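About us

March, by the Zetico team
Reading time: 2 min

Zetico is a small company for packaging and unpacking. Firms send us their boxes, trays and inserts, and we try how they open, how they close and how the parts sit inside. Then we write down what we found, in plain words, and send it back together with the samples.

On our tables you will find phone boxes, white trays, clear trays and also a few colorful toys. 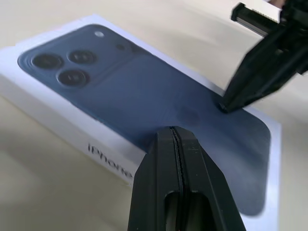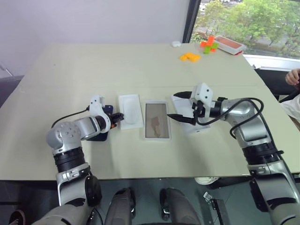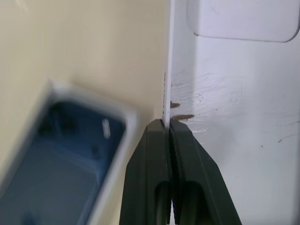

We started with one table and one customer, the Zürcher stationery shop, which wanted a better gift box for its pens. Today we are 23 people and we handle 300 different packages in a year. Most of them are small enough to hold in one hand. We like this size, and we have decided to stay with it.

Our work has two parts. The first part is called Narus, and it is for boxes with a lid. A lid should come up slowly, but the customer should not have to shake the box. We open and close each sample 60 times and note when the corners begin to be soft. The second part is Oloria, for trays and inserts. There we look if an object stays in its place, and if a person can take it out without turning the tray over.

Many customers ask us why we do not only measure. We do measure – but a box is also a thing that somebody opens at the kitchen table, maybe in a hurry, maybe with a child next to them. So every report has a page with remarks from the people who opened it. Some remarks are very short. One of them was only "too tight", and the maker changed the insert.

If you want to send us something, please send 30 samples of the same kind, flat or assembled. Please do not tape them. Write your name and the name of the product on a sheet of paper and put it on top. We keep all samples until you have read the report, and after this we return them or recycle them, as you prefer.

Visitors are welcome in the morning. Please write to us before you come, so that we can prepare a table.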